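Doltcombe League Forum > Rules and Scoring > Appeal plays after a caught fly

Tagup_Tim
Had a dispute in the Morby game on Sunday and I want the ruling straight before we play them again. One out, runners on first and third. Fly ball to medium right, caught. Runner on third tags and scores. Runner on first thought it was dropping, was past second when it was caught, and got doubled off on the throw back to first. The plate umpire counted the run. Their manager says no run can score on an inning-ending double play.

sixfourthree
The run counts if the runner touched the plate before the ball reached first. It's a time play. The out at first is on a runner who failed to retouch, and that is not a force out.

Qudah_Coach
Disagree. He has to go back to first and all the defense does is touch the base. If you only have to touch the base, it's a force. Third out on a force, no run.

sixfourthree
Touching the base is how you make the appeal. A force exists only when the batter becoming a runner takes away the base behind him. The batter was out on the catch, so no runner was forced anywhere.

Qudah_Coach
Then why did we lose a run on the same play in March? Same umpire crew.

sixfourthree
Can't say without the timing. If your runner from third was still short of the plate when the ball got to first, the run comes off. Same rule, different order of events.

Tagup_Tim
Order of events in ours: the runner crossed standing up, then the first baseman caught the throw on one hop. Everyone agrees on that, including their bench. The argument was only over whether order matters.

Lama Moussa
Scorer's side of this, as I kept the book for that game. Batter gets a sacrifice fly and an RBI. He hit a fly with fewer than two out, it was caught, and a run scored on it. The double play does not remove the RBI here. The RBI exclusion is for a force double play on a ground ball, which people mix up with this one. Putouts go to the right fielder and the first baseman, assist to the right fielder, 9-3.

The scoring app on the Plorkuvance tablets gets this wrong by default. If you enter the double play first, it strips the run and you have to add it back by hand. Enter the fly out, advance the runner from third, then enter the second out as a separate event on the same play. It then totals correctly.
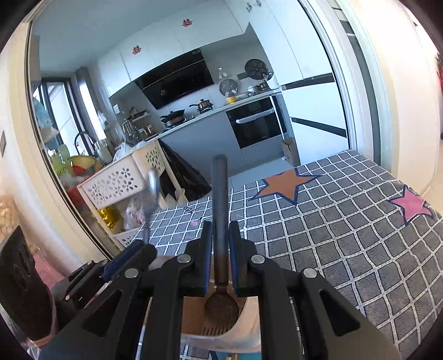

Tagup_Tim wrote back that he had tried it in that order and the box score still showed no sacrifice fly, only the run.

Lama Moussa
Check the batted ball type. If it is set to line drive, change it to fly ball and save again. A caught liner to the outfield can also be a sacrifice fly under the book, but the app only credits it on the fly ball setting.

Tagup_Tim
It was on line drive. Fixed.

Qudah_Coach
I still think the run rewards a baserunning mistake. One runner forgets the outs and the offense gets a run anyway.

sixfourthree
The defense had a choice. Throw home or throw to first. If the throw home had a chance, that was the throw. Your right fielder can also hit the cutoff and let him decide.

benchcoat64
From medium right with a decent arm I throw home every time and appeal at first afterward. The runner who was past second isn't getting back in a hurry.

sixfourthree
Depends on the score. Up four, I take the sure out and end the inning.

benchcoat64
It was 3-2.

Tagup_Tim
3-3 after the run. That's why there was an argument.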